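Rights issue letter – take up, sell or ignore?

Asked in: Shares and funds
3 answers

I have 1,996 shares in Tastadance, held in a stocks and shares ISA with Clolbridge. A message has come through on my account saying the company is doing a rights issue, 9 new shares for every 50 held, at 42p each. I have never had one of these before.

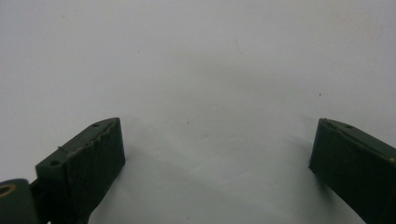
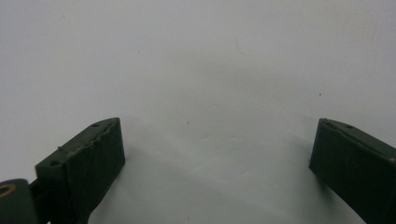
Dark green gripper fingers against a plain pale background, both pictures.

The message gives me four choices: take up in full, take up in part, sell the rights, or take no action. It says the deadline for telling Clolbridge is noon, and that this is earlier than the company's own deadline. The shares closed at 50p the night before the new ones were announced and have drifted down a little.

What I would like to know:

Is 42p a bargain when the price was 50p, or am I missing something?

If I take no action, do I lose money?

I have already used my whole ISA allowance for the year. Can I still buy the new shares inside the ISA? I have a bit of cash sitting in there from dividends, enough to cover it I think, but I can't add any more until April.

I bought these for the dividend and had planned to leave them alone. The company says the money is to pay down debt and to finish the Ladton warehouse.

Answer 1 (marked as most helpful)

Work out the numbers first.

Your entitlement is 1,996 divided by 50, times 9, which is 359.28. Fractions are normally rounded down, so 359 new shares. At 42p that costs you £150.78.

The 42p is less of a bargain than it looks. When the new shares arrive there are more shares sharing the same company, so the price should adjust. Take 50 old shares at 50p, which is £25, and add 9 new ones at 42p, which is £3.78. That gives you 59 shares worth £28.78 between them, or 48.8p each. This is called the theoretical ex-rights price. The real price will go wherever the market takes it, but that is the sum everybody starts from.

So each right is worth the difference between 48.8p and 42p, a little under 7p. Your 359 rights come to £24 and a few pence in total.

Now the choices.

Take up in full: you pay £150.78 and keep the same percentage of the company as before.

Sell the rights: you get the £24 or so less whatever Clolbridge charges. When I sold some nil paid rights with them I paid the normal dealing fee, £9 at the time, so check the current charge. You keep your old shares but own a slightly smaller slice.

Take no action: the rights lapse. In a proper rights issue the company's banks try to sell the lapsed shares for more than the issue price, and any surplus after costs is passed to the holders who did nothing. There may be a minimum amount below which they keep it, and if the price falls under 42p there will be nothing to pass on. It's in the prospectus, usually in the section headed something like "Procedure in respect of rights not taken up".

On the ISA: yes, you can use cash that is already inside it. Dividends paid within the ISA don't count towards your allowance, so spending them on the new shares is fine. What you can't do is pay fresh money in once the allowance is gone. The cash has to be there as available cash by the Clolbridge deadline, so if it is in a fund or another share you need to sell early enough for it to settle.

Do stick to the platform's deadline and ignore the one in the company's document. Mine was missed by an hour once and they would not budge.

Answer 2

just sell the lot, companies asking for money is never a good sign. I had Shojaei shares when they did this and they were back for more the year after

Answer 3

The first answer covers the sums. A few things to add.

Check that it really is a rights issue and not an open offer. They look much the same in a platform message. With an ordinary open offer you can't sell the entitlement, and if you do nothing you usually get nothing for it. As you have been given a "sell the rights" option it sounds like a true rights issue, but the title of the document will tell you.

I wouldn't agree with the advice to sell just because they are raising money. Some companies do it because they are in trouble and some because they want to build something. Here it seems to be a bit of both – debt and a warehouse – so I would want to know how the money is split between the two. It should be under "Use of proceeds". Look at what they say about the dividend as well, as that is why you hold them. If the total payout stays the same, it will be spread over more shares and your dividend per share will drop. Sometimes the board says outright that it will be cut or "rebased", which means cut.

The amount is small compared with your holding. The question I would ask myself is whether I would buy another £150 of this company today at the market price. If yes, take them up. If no, sell the rights or let them lapse, bearing in mind that the dealing fee takes a fair bite out of £24.

Comment from the asker

Thank you. It is a rights issue, I checked the front page. I had £163 in cash in the ISA so I have taken them up in full. The message now says "instruction received". The dividend part was on page 42 and says they "expect to maintain a progressive policy", whatever that means.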